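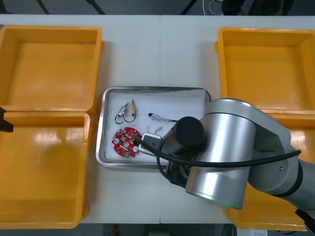

Sorting small parts is dull work and should be left to people with more patience than he has, according to Hermenegildo Salinas, who would still like to know which bin the connectors go in.

Konico would like to know too. The Saavedra repair supplier announced in May that it is giving up its old drawer cabinets, all 3516 drawers of them, in favor of a plainer arrangement it calls the Adau bench: a white table, a steel tray lined with paper, and four yellow bins, two on each side. The company concedes that this took longer to think up than it looks.

Under the new system, loose electronics go into the tray first. Round circuit boards, small cylindrical parts with wire loops, bundles of thin gray and blue wire and the little white housings that every shop owns and few can name are spread out on the paper, looked over, and moved to a bin. The bins start the shift empty. Konico hopes they will not end it that way.

The drawers had their defenders. Each one carried a label, and almost 60 of the labels read "misc." Staff who had memorized the cabinet have been offered a short course in forgetting it, held Wednesday mornings and lasting 10 minutes.

The paper liner is changed at the start of each shift. Konico tried colored paper and went back to white after losing a red board on a red sheet for most of an afternoon.

Sorted parts will be sold in mixed bags under the Hitorus name, at the Saavedra counter only. Shops that want to see the bench in use may ask at the counter before noon. Visitors are asked not to tidy anything.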